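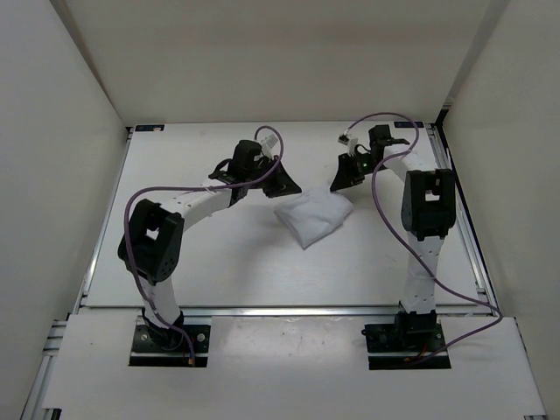 Manuals > Jerketti two-arm cell > Looking after your cell > Section 4: Cables, joints and grippers

Print this page | E-mail this page

Reading time: 5 minutes

4. The monthly check

Welcome back! If you have come straight from Section 3, your cell is up and running, both arms answer to the controls and you are probably itching to get on with some proper work. Do have a read of this section first, though, even if you only skim it with a cup of tea. Most of the calls that come through to the Zesum workshop are about something in these few pages, and nearly all of them can be put right at the bench with a hex key and a bit of patience.

Set aside a quiet hour once a month. Plenty of our owners like a Saturday morning, when there's no job waiting, but any time will do so long as you aren't rushed.

You will need the hex keys from the Natach tool roll, a soft dry cloth, a small torch, a few reusable cable ties and the soft white practice bag.

CAUTION: Switch off at the wall before you put your hands inside the enclosure. An arm that is holding itself up will sink when the power goes, so rest both arms on the tabletop from the "Park" menu first.

4.1 Checking the bases

1. Park both arms and switch off.

2. Starting with the left arm, put one hand on the lower link, close to the base, and rock it gently from side to side. The black base plate should stay quite still in its cutout in the front platform.

3. If the plate shifts at all, nip up its screws a quarter turn each, working corner to corner, and try again. Please don't lean on the key. The threads are in a soft metal and they will strip if you are heavy-handed (we have all done it once).

4. Do the same for the right arm.

5. Look over the small wires at the base with your torch. They should lie slack, clear of the plate's edges, with no bare metal showing.

Note: Scuffs on the white front platform are only cosmetic. A damp cloth will take off the worst of them, and the rest you can happily live with.

4.2 Dressing the purple cables

Each arm has a purple cable that runs up from the base and along to the wrist. It needs a generous loop at the elbow and another at the wrist, and I can't say strongly enough how much bother a tight cable causes. The arm fights it, the joint runs warm, and sooner or later the plug works loose.

6. With the power still off, lift the arm by hand and stretch it slowly towards the middle of the table, as far as you would ever want it to go.

7. Watch the cable as you go. It may arch well above the arm, and that is fine. It must never pull straight, and it must never drop into the gap where the elbow folds.

8. If it is tight, undo the nearest tie, feed a little more cable up from the base and do the tie up again, loosely enough that the cable can still slide.

9. Press the white connector at the wrist home with your thumb. Push on the plastic body and never on the wires.

CAUTION: Keep your fingers out of the elbow while you do this. There is a proper pinch point there, power or no power.

4.3 Gripper check with the practice bag

10. Wipe the jaws of both grippers with the dry cloth. Lint from fabric work gathers at the tips.

11. Lay the practice bag on the tabletop between the two arms. A slight angle is quite all right, as the arms should be able to cope with a bag that isn't square to the rails.

12. Take your hands out, switch on and choose "Meet in the middle" from the Chareonsuk control screen. Leave the speed at 10 per cent. The arms will reach in over the table and stop with both grippers pointing down towards the bag.

13. Compare the two sets of jaws. Neither should be digging into the tabletop, and the grippers shouldn't touch one another. If one sits too low, go back to "Set table height" in Section 3 and run it again for that arm only.

14. Choose "Close", then "Open", and repeat ten times. The jaws should move smoothly and let go of the cloth cleanly each time.

15. Once you're happy, bring the speed back up in small steps. There is no need to go straight to 100 per cent, and for soft goods you may never want to.

Note: If the screen shows message 117, the wrist has lost touch with the base. Switch off, go back to step 9, and try the connector again before you do anything more drastic.

Jot down what you adjusted in the log at the back of this manual. When Kirsten Vachon on our repair bench picks up your call, it's the first thing she will ask for, and it saves you both a good deal of time.

Next: Section 5, Replacing a wrist servo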